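Home | Robots | Kits | Makers | Random article

Fedodura Tanner

The Tanner is a hand-held gripper kit made by Fedodura and first sold in March. A person carries it and picks things up with it, and the recorded motion is later used to train a robot arm. It is a wonderfully simple idea, and the kit is a pleasure to use!

Design

Two black fingers close from either side, in view of a camera on the tool. The battery lasts 300 minutes, and the card holds 1000 short recordings.

Use with packaged food

Snack bags are a lovely hard case: clear film shines and wrinkles, and the crackers inside can break.
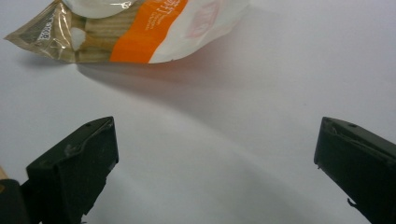
Versions

Tanner 100: the first model
Tanner 416: longer fingers, added May 2020

Related articles
Coketti wrist mount
Palholm training set

Back to top | Contact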